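### 3.2 Collecting the demonstrations

We are not convinced that more demonstrations make a better policy, and the collection described in this section was planned with that doubt in mind. Each episode pairs one arm with one object on a bare wooden table. The pump bottle was the object we argued over most.

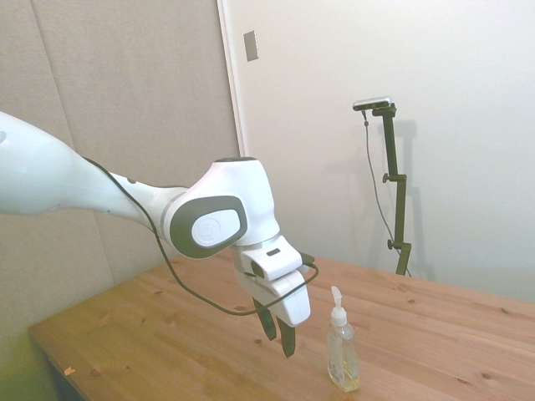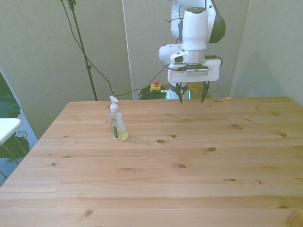
**Figure 3.** The pump bottle on the pine table, with the gripper fingers open in both views.

*Robot Learning Group, Department of Mechanical Engineering, Lestholm*

The full set holds 672 episodes, of which 150 use the bottle. Earlier work on the Clodine set reports that clear objects need only a modest increase in data. We could not reproduce that claim. The authors started every episode from the same arm pose, and a policy trained on such data may learn little beyond the pose. We varied the start by hand, which is slower and brings in habits of its own: our operators liked to approach from the side they could see best.

Clear plastic is a fair test for this reason. A policy that looks only for the white pump head can score well without any useful estimate of where the body of the bottle is. Whether ours does the same is an open question, and the success rates in Section 5 do not settle it. The liquid level may matter too. We did not control it, and we should have.

We discarded 47 episodes before training. The usual grounds were a dropped camera stream or an operator who stopped partway. Failed grasps were kept. The Ploltitz protocol removes them, on the argument that a learner should see only good behavior, but we find that argument weak when the same learner is later expected to recover from a miss.

Labels are a further worry. Three operators marked the moment of contact in each episode, and their marks drifted apart most on the bottle. We took the middle value, as Chaimongkol recommends for opaque objects. We know of no evidence that this carries over to clear ones. Readers who plan to use the contact labels for anything finer than coarse phase splitting should check them again first.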